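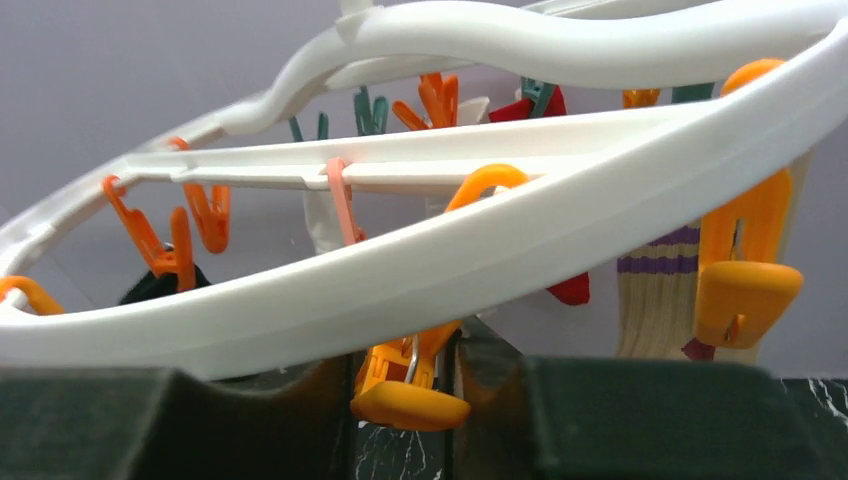 A clip hanger for socks and other small items.

How to dry laundry indoors without the musty smell

Musty laundry is mostly laundry that dried too slowly. Start at the washer.

Step 1. Run a second spin at the end of the cycle. Shake each piece out before you hang it.
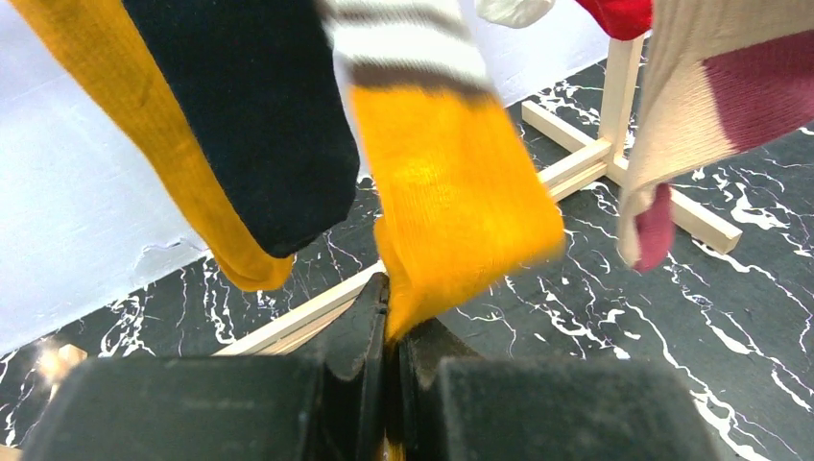
Step 2. Leave space. Pin socks by the cuff and keep heavy towels on a separate line. If two things touch, the spot between them dries last.

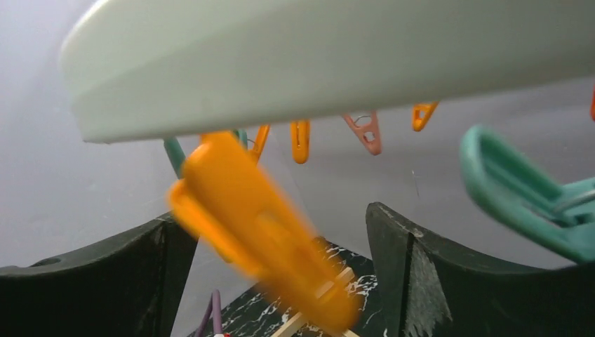 Thick seams are slow too, so turn jeans inside out and open the pockets. Hang them by the waistband.

Step 3. Move the air. Set a fan on low, pointed past the clothes, and open a window for 5 minutes every few hours. In May I can skip the fan.
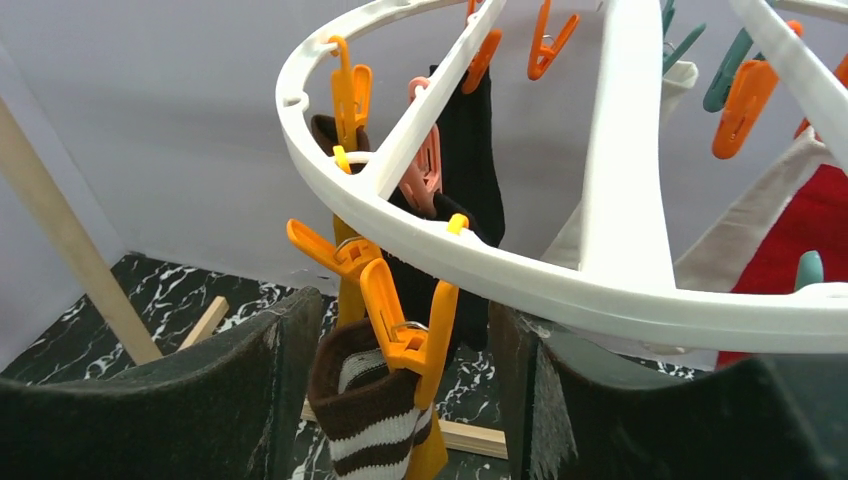
Rizal Latuheru wrote in to say that his towels still smelled after all this until he cleaned the washer's filter. Check yours every 4 weeks, and leave the washer door open between loads.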